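Siletti tracker
Collection rigs > Data quality > Ticket 223

Episodes rejected at upload: scoop-and-weigh task, two-arm table

Status: Resolved
Priority: Normal
Opened by: Gareth Furnival
Component: Were (recorder), Rikness (episode checker)
Site: Stistunell, upstairs bench

Summary
Rikness is throwing out a large share of my scoop-and-weigh episodes with "action/observation offset too large". The task itself is going really well and I'd love to get these into the training set, so any help is welcome!

What I'm doing
One operator drives both arms with the leader handles. The right arm takes a scoop of beans from the tub and tips them into the bowl on the scale, the left arm steadies the bowl if it starts to slide. The target for the batch is 300 accepted episodes. Start positions for the tub and scale get shuffled a little between episodes so the policy doesn't just learn one path.

What I expect
Episodes pass the checker, or fail for a reason I can do something about at the bench (dropped scoop, beans on the table, arm parked in the wrong place).

What happens
The first few of a session always pass. After that I get the offset error on more and more of them, and by the end of the session it's nearly all of them. Restarting Were clears it for a bit.

Log from one failed upload:

check: frame count OK
check: joint range OK
check: gripper channel OK
check: offset left arm OK
check: offset right arm FAIL
result: rejected, not queued

Comment 1 – triage
Thanks for the log, very handy. Only the right arm fails, so I doubt it's the camera clock. Could you try swapping the USB leads for the two arms and see whether the fault follows the lead or stays with the arm?

Comment 2 – Gareth Furnival
Swapped them at 10:40 and ran 12 episodes. The fault stays with the right arm. I also tried a different port on the hub, no change. Playing the episodes back next to the joint plot is fascinating, by the way. You can see the gripper closing in the video a good moment before the trace moves, and the gap gets wider as the session goes on. So it's a drift, and it isn't small.

Comment 3 – triage
Good spot. Which version of the recorder config are you on, and did you change the buffer setting when you added the second arm?

Comment 4 – Gareth Furnival
Config is the one from May. I did change the buffer, yes. I put it up to 2,000 on the right arm when we were getting gaps in the fast pouring motion, and left the other arm at the default. I'd completely forgotten about that! Would it really cause drift, though? I thought it would only add a fixed delay.

Comment 5 – triage
It would be fixed if the buffer were emptied between episodes. Were keeps the reader open for the whole session, so whatever hasn't been read at the end of one episode is still sitting there at the start of the next. With a small buffer the old samples get dropped and you never notice. With yours they pile up. That also fits with a restart fixing it for a while.

Please try:
1. Close Were.
2. Set the right arm buffer back to default, same as the left.
3. Turn on "flush on episode start" under Recorder, Advanced.
4. Home both arms, then record a short batch without restarting in between.

Comment 6 – Gareth Furnival
Done all four and it's a different machine. The whole batch passed, and the offset on the right arm is flat from the first episode to the last. I was half expecting the gaps to come back in the pour but they haven't, so I think the real cure for those was the shorter lead we fitted later on. 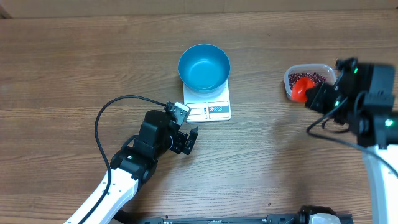 I carried on after lunch with the shuffled layouts and those are passing too. The only rejects are proper ones: I let go of the scoop twice, and once I stopped recording before the arms were back at home. I'm very happy to have those caught. Beans turn out to be a lovely thing to practise on – every scoop is a bit different, and I'm getting much better at the slow tilt at the end.

Two questions before you close this. Can the old rejected episodes be rescued, or should I bin them? And could Rikness print the size of the offset next to FAIL? I'd have seen the drift on day one.

Comment 7 – triage
Please don't use the old ones for training. You could shift the trace by hand, but the delay may change within an episode as well as between them, and a policy that learns to close the gripper late is a pain to track down. Move them to the quarantine folder and re-record.

The offset printout is a great idea and a small change. I've opened a separate request for it and added you as a watcher. I've also asked for "flush on episode start" to be on by default.

Comment 8 – Gareth Furnival
Brilliant, thank you. Old ones moved to quarantine, buffer setting written on the bench sheet so the next operator doesn't repeat my trick. Fine to close. I'll start the rice version of the task once the bean batch is full.

Resolution: configuration changed, no fault in hardware
Closed by triage, 16:15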